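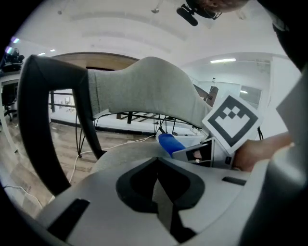 4.2 Estimating jaw opening from partly visible markers

The Istier pipeline takes the opening of the jaws from the camera stream alone. No encoder is fitted to the hand-held tool, and the only sources of information are the marker cards on the fingers and the known shape of the housing. The estimate is used twice: first when a recording is cut into separate grasps, and later as the target signal from which the control policy learns to close and open. An error at this stage therefore passes into everything that follows, and it has been treated here as a perception problem in its own right.

For each frame, the detector looks for a closed dark square and attempts to read the pattern inside it. Where all four corners are found, the pose of the card is computed using the fisheye lens model described in Section 3.1. The distance between the two cards is then mapped to an opening by means of a table measured once for each tool. Where only one card is found, the fingers are assumed to move symmetrically and the opening is worked out from that card and the centre line of the housing. The assumption is reasonable for an assembled tool, but it fails if a jaw has been taken off or if a card is attached at an angle that differs from the one measured.

Cards close to the border of the image are the main source of difficulty. The lens compresses the outer part of the view, so that a small error in the position of a corner becomes a large error in angle. Early versions of the software accepted any card whose pattern could be read, and the opening then jumped whenever a corner left the circle of the image. The present version gives each corner a weight that falls with its distance from the image centre. A card with one or more corners missing is kept only as a weak measurement and can't by itself start or end a grasp.

Figure 5 gives a view in which the card lies at the left, tilted and partly out of sight. The surroundings also contain a number of straight dark edges, including the bars of the railing and a striped strip of tape on the floor. Edges of this kind may be proposed as candidate squares, and the pattern check is expected to reject them before any pose is computed.

Figure 5. View from the camera on the hand-held gripper, with a tilted marker card only partly visible at the left.
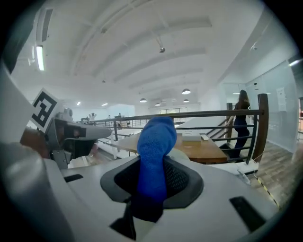 What does the software do when no marker can be read at all?
It carries the last accepted opening forward for up to 10 frames, and after that it marks the interval as unknown and leaves it out of the training set.

The carry-forward rule was chosen after a review of 110 recordings by two of the authors, Mansour and Yammine, who labelled the start and end of each grasp by hand. Most gaps were short and fell in periods when the jaws were still. Longer gaps tended to include a real change in opening, and filling them by interpolation produced grasps that began too early. Leaving such intervals out reduces the amount of usable data, but it was judged the safer course, as the policy has no means of telling a measured value from an invented one.

The accepted measurements are passed through a smoothing filter with a window of 50 ms. A wider window gave a cleaner curve and was tried on the Arnley recordings, where it delayed the detected moment of contact enough to disturb the timing of the lift. The filter is reset at every unknown interval so that values on one side don't influence those on the other.

Calibration is repeated whenever a card is replaced. The operator opens and closes the jaws six times in front of a plain background, and the program rejects the table if the curves don't agree. The check was added by Rawashdeh following the August recordings, in which one card had been fitted the wrong way up and its pose was wrong throughout. Recordings that depend on a rejected table are held back until the tool has been measured again. Results with and without corner weighting are compared in Section 5.3.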